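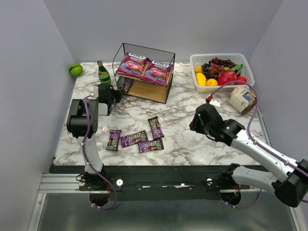
Shelf restocking, M&M's packets going onto the lower level of the rack.

Print this page | E-mail this page

# Skukmont shelf set: read this before you train

I put this set together on the two-arm bench, and there's a fault in it you should know about. Out of 291 runs, 39 have a left gripper that didn't let go when it was told to. The log says open, the fingers stay shut for a moment, and the packet gets dragged back off the shelf board (or the rack gets a shove, which is worse).

I blamed the cable first — wrong guess. Dorota Borkowska found it: the gripper driver was dropping commands whenever the bus got busy. Bad runs are marked `stuck_release`. Please don't train on them!

The right arm's logs are clean as far as I can tell. I haven't checked every one.

If you replay anything on hardware, keep your hands off the table and the stop button close. I got a pinched thumb in run 50.

Last updated: 10 July 2020

Comments (3)

**Meirion Rees:** Same fault on ours. Slowing the command rate fixed it.

**Raymonde Beaudoin:** Is run 50 marked too?

**Bogumił Szczepańska:** It is, I just looked. Hope the thumb's ok.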